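로봇 > 그리퍼/엔드이펙터 > 유지관리

손가락 패드 교체 후 파지 위치가 한쪽으로 치우칩니다

브란디니코 2지 그리퍼를 쓰고 있습니다. 얼마 전에 손가락 패드를 새것으로 갈았는데, 그 뒤로 블록을 집으면 한쪽 손가락이 먼저 닿아서 블록이 밀립니다. 판매처에서는 1,000회 정도 돌리면 패드가 자리를 잡는다고 하던데 솔직히 못 믿겠습니다. 고무가 길들면 중심이 저절로 맞는다는 게 말이 되나요? 300회까지 돌려 봤는데 달라진 게 없습니다. 영점을 다시 잡아야 하는지, 손가락을 뜯어야 하는지 궁금합니다.
작성: 모래시계219 | 2018년 7월 27일

기름때
판매처 말이 맞을 겁니다. 저도 사바티에 패드 썼을 때 처음엔 좀 그랬는데 쓰다 보니 괜찮아졌어요. 그냥 더 돌려 보세요.

플라드비셀담당
윗분 말씀은 걸러 들으시길. 괜찮아진 건지 눈이 익숙해진 건지 재 보셨습니까? 패드가 닳아서 맞았다면 그건 이미 갈 때가 된 패드입니다. 영점부터 건드리는 것도 반대합니다. 기구가 틀어진 상태에서 영점만 옮기면 폭이 다른 물건에서 또 어긋납니다. 저는 이 순서로 봅니다.

1. 전원을 내리고 패드를 둘 다 뺍니다. 접착면에 묵은 접착제가 남았으면 긁어내고 알코올로 닦습니다. 범인은 대개 여기 있습니다.

2. 손가락 고정 나사를 풀었다가 양쪽을 번갈아 조금씩 조입니다. 한쪽을 끝까지 조이고 반대쪽으로 넘어가면 틀어집니다.

3. 패드 없이 천천히 닫아서 손가락 끝이 나란히 만나는지 봅니다. 여기서 어긋나면 패드 탓이 아니니 링크 유격을 확인하세요.

4. 패드를 붙이고 저속으로 납작한 블록 하나를 세워서 집습니다. 손목 카메라 화면에서 블록이 두 손가락 사이 어디에 오는지, 닫히는 순간 어느 쪽으로 밀리는지 봅니다. 저는 청록색 블록을 쓰는데, 무광이고 매끈해서 윤곽 보기가 편합니다. 힘은 최저로 두세요.

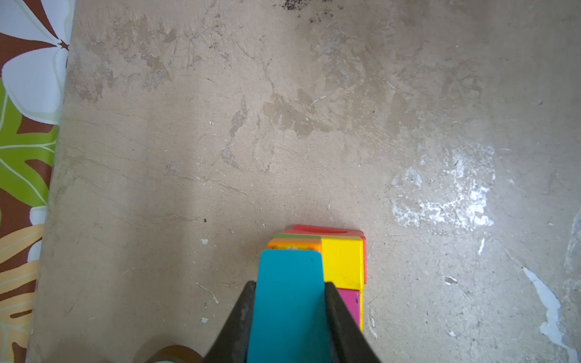 5. 손목을 180도 돌려서 같은 블록을 다시 집습니다. 밀리는 방향이 손가락을 따라 바뀌면 그리퍼 문제, 바닥 기준으로 그대로면 로봇 접근 위치 문제입니다. 영점은 이걸 확인한 다음에 만지세요.

산디코 호환 패드면 두께도 재 보시고요. 제가 8월에 받은 건 한 쌍인데 두께가 서로 달랐습니다. 작년 얘기라 지금은 모르겠습니다.

모래시계219
1번이었습니다. 한쪽에 접착제가 그대로 남아 있었네요. 닦고 다시 붙이니 덜 밀리는데 완전히는 아닙니다. 5번은 아직 못 해 봤습니다.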